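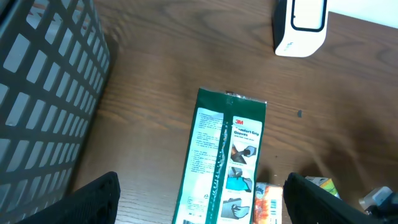 ## 4. Setting up a checkpoint terminal

Revision of 12 June 2018. Applies to Kurnier terminals with Mokix firmware from the spring release onward.

Follow this section when you put a Kurnier terminal into service at a gate or vehicle checkpoint, or when you move one from one post to another. You need the site key card, an administrator PIN and a working link to the Ondorora server. Mounting and power are covered in Section 3.

**CAUTION:** Do not set up a terminal while the lane is open. Close the lane or work from the paper log until step 4.4 is finished. Entries made on a half-configured terminal are stored without a post number and have to be corrected by hand.

### 4.1 First start

1. Press and hold the power key until the display lights.
2. Choose the language. The language can be changed later by any supervisor.
3. Insert the site key card with the chip facing up. Leave it in place until the terminal asks for it to be removed.
4. Enter the administrator PIN. After five wrong attempts the terminal locks and has to be released from the server.
5. Check the date and time on the display. If either is wrong, correct it now. Times cannot be changed once the first entry has been logged.
6. Remove the key card and return it to the duty safe.

Note: On a terminal that has been used before, the display shows the name of the last site. Choose **Clear and restart**, then begin again at step 2. Clearing does not delete entries that have already been sent to the server.

### 4.2 Connecting to the server

1. Open **Settings > Network**.
2. Select **Wired** or **Radio**. Use the wired link wherever a cable is available at the post.
3. Enter the server address given on your site sheet.
4. Set the port to 2742.
5. Press **Test**. The display shows *Linked* when the server answers.

If the display shows *No answer*, check the address first, then the cable or antenna. If it shows *Refused*, the server has answered but does not know the terminal. Register the serial number as described in Section 6 and repeat the test.

For posts on the radio link, the base antenna should be no more than 700 meters from the terminal, with no building in between. Longer distances may pass the test and still drop out in heavy rain. At the Lynch depot the north gate is run on radio and the other posts are wired, and the site sheet supplied with this manual is filled in for that layout. Change it to match your own.

**CAUTION:** The radio link carries names and plate numbers. Do not turn off encryption, even for a test.

### 4.3 Post number and direction

Each terminal reports as one post. Two terminals must never share a post number.

1. Open **Settings > Post**.
2. Enter the three-digit post number from the site sheet. Numbers above 858 are reserved for mobile patrols and will not be accepted on a fixed terminal.
3. Select the direction: **In**, **Out** or **Both**.
4. If you selected **Both**, turn on **Ask each time**. The guard will then be asked for the direction before every entry.
5. Press **Save**.

Note: A change of post number takes effect at the next sign-in. The guard on duty has to sign out and back in before it shows in the log.

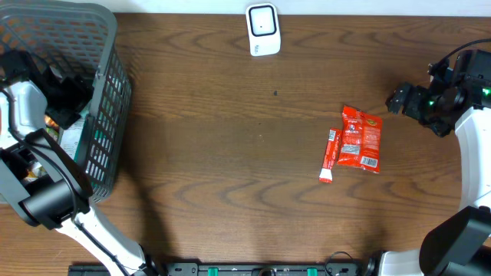 ### 4.4 Loading the watch list

The watch list holds the plates, badge numbers and names that guards are to stop or report. It is kept on the server and copied to each terminal, so a post can keep working if the link is lost.

1. Open **Lists > Watch list**.
2. Press **Download**. A full list takes several minutes on a radio link.
3. When the download ends, compare the list version on the display with the version shown on the server console. They must be the same.
4. Enter the plate `TEST 000`. The terminal should sound the alert tone and show a red bar.
5. Press **Acknowledge**, then **Discard entry**.
6. Tell the control room that the test is over. The alert will have appeared there as well.

If there is no alert at step 4, do not open the lane. Delete the list, download it again and repeat the test. If it fails a second time, take the terminal out of service and use the spare.

Notes on the list:

- The terminal checks for a new version every ten minutes while it is linked.
- A list more than 24 hours old is marked with a yellow bar. Guards may go on using it, but the shift supervisor has to be told.
- Name matches are approximate. A match on a name alone is a reason to check an identity document and call the control room. It is not a reason to detain anyone.
- Plate matches are exact, apart from spaces and hyphens, which are ignored.

### 4.5 Working without a link

When the link drops, a small broken line appears in the corner of the display and entries are stored in the terminal. It can hold 500 entries. After that it stops accepting new ones — switch to the paper log before this happens.

1. Note the time the link was lost in the post log.
2. Report the loss to the control room by telephone or handset.
3. Carry on logging as usual.
4. When the link returns, leave the terminal switched on until the display shows *All sent*.

**CAUTION:** Do not remove the battery while entries are waiting to be sent.

Sites that were updated in August of last year may still show *Queue empty* in place of *All sent*. The meaning is the same.
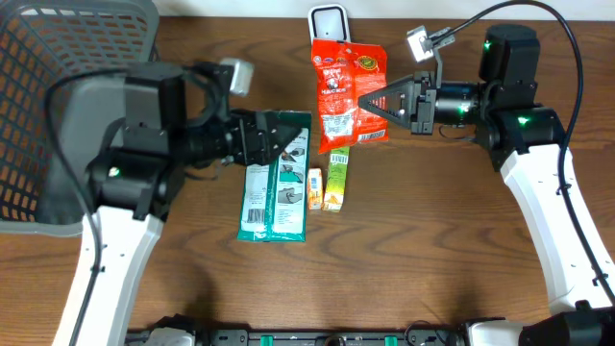
*Gray basket with packaged snacks and drinks on a wooden tabletop.*

### 4.6 Handing over to the guard

Before the lane opens, the person who set up the terminal goes through the following with the guard taking the post:

1. Sign in and sign out.
2. Log one entry in each direction the post uses.
3. Acknowledge an alert and add a remark.
4. Find the last entry and correct it.
5. Use the duress key. Warn the control room before pressing it.

Both then sign the set-up sheet. Keep the sheet with the post log, and send a copy to the site administrator by the end of the shift.

Adding and removing guard accounts is described in Section 5.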